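4.3 Registering a visitor at the Trendent check-in desk

Applies to Restthorpe and other sites holding up to 4000 inmate records.

1. Sign in with your officer number.
2. Select Visits, then New Visitor.
3. Enter the name exactly as printed on the visitor's ID.
4. Enter the inmate number and press Match.

Note: Code 56 means the visitor is not on the inmate's approved list.

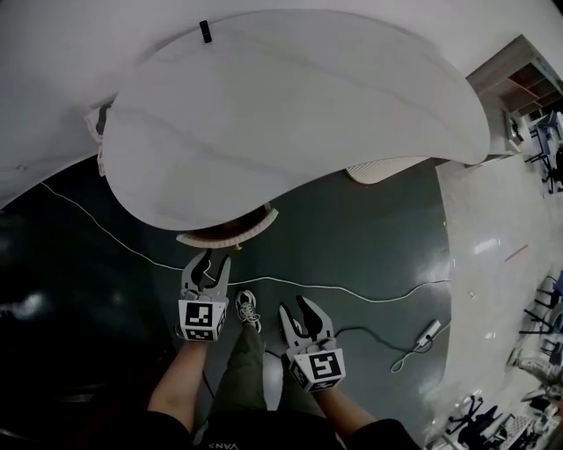
Can a shift officer clear code 56?

Only a supervisor can clear it, from the Approvals screen.

5. Select the visit type and time slot.
6. Print the pass.

Caution: Do not reprint a pass after the visitor has entered the secure area. Void it first (section 11).

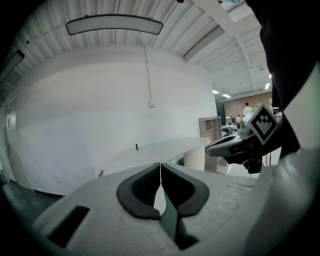 Each pass carries a square code that the gate reader checks against the visit list. Set the print margin so that the code keeps a white border on all sides, as the black-and-white square marker in the photo does. If the border is missing, void the pass and print another.

7. Hand over the pass and select Close.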